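Der Lappen, der nie trocken wird

Wer in Deutschland eine Küche betritt, findet neben der Spüle fast immer dasselbe: einen Schwamm, eine Bürste und ein Tuch, das über dem Hahn hängt. Über den Schwamm ist viel geschrieben worden. Das Tuch hat weniger Aufmerksamkeit bekommen, obwohl es in den meisten Haushalten häufiger benutzt wird.

Miyuki Tsuchiya hat sich zwei Jahre lang mit Putztüchern beschäftigt. Die Textilingenieurin arbeitet für das Büro Hirose, das Großküchen und Wäschereien berät. Im Februar schloss sie eine Befragung von 479 Haushalten ab. Gefragt wurde, wie oft ein Tuch gewechselt wird, wo es hängt und was danach mit ihm geschieht. 51 Haushalte gaben an, ihr Spültuch täglich zu tauschen. Die meisten nannten eine Woche, manche konnten sich an den letzten Wechsel nicht erinnern.

Das Problem ist die Feuchtigkeit. Ein Tuch, das zusammengeknüllt im Becken liegt, trocknet über Nacht kaum. Aufgehängt und glatt gezogen braucht dasselbe Gewebe nur wenige Stunden. Tsuchiya rät deshalb zu dünnen Tüchern und zu einer Stange, auf der sie einzeln Platz haben. Dicke Ware aus Frottee nimmt zwar mehr Wasser auf, gibt es aber auch langsamer wieder ab.
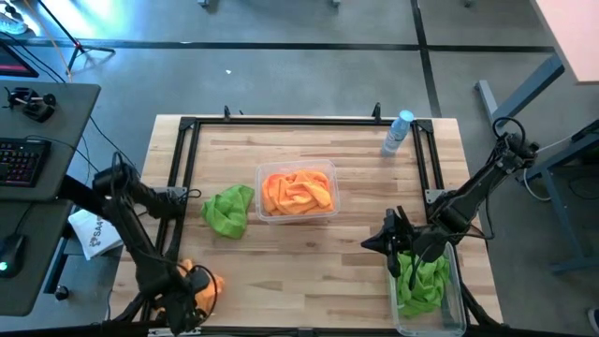 In Betrieben gilt seit langem ein Farbsystem. Rot ist meist für Toiletten vorgesehen, Blau für Möbel und Oberflächen, die übrigen Farben verteilt jedes Haus nach eigenem Plan. Grigoris Kourkoulas leitet die Wäscherei Promislow, die 19 Hotels und Pflegeheime beliefert. Er hält die Farben für die einfachste Hygienemaßnahme überhaupt. »Man muss nichts lesen und nichts erklären«, sagt er. Schwierig werde es bei neuen Kunden, die ihr eigenes System mitbringen. Ein Heim habe Gelb für die Küche benutzt, das nächste für Waschbecken.

Gewaschen wird bei Promislow mit 60 Grad oder mehr, ohne Weichspüler. Der legt sich auf die Fasern und mindert die Saugkraft. Das gilt auch zu Hause, wo der Hinweis auf der Packung gern überlesen wird. Mikrofaser sollte zudem getrennt von Baumwolle in die Maschine, sonst sammelt sie deren Flusen ein.

Wie lange ein Tuch hält, hängt vom Gewebe ab. Kourkoulas mustert Baumwolle aus, sobald sie an den Kanten ausfranst. Ein Teil geht an Werkstätten, die damit Öl und Farbe aufnehmen. Solche Lappen gehören anschließend nicht in die Wäsche, und mit Leinöl getränkte Stücke dürfen nicht auf einen Haufen, weil sie sich selbst entzünden können. Man breitet sie im Freien aus oder legt sie in einen Metallbehälter mit Deckel.

Tsuchiya benutzt privat einfache Baumwolltücher, sieben Stück, für jeden Tag eines. Am Ende der Woche kommen sie mit den Handtüchern in die Maschine.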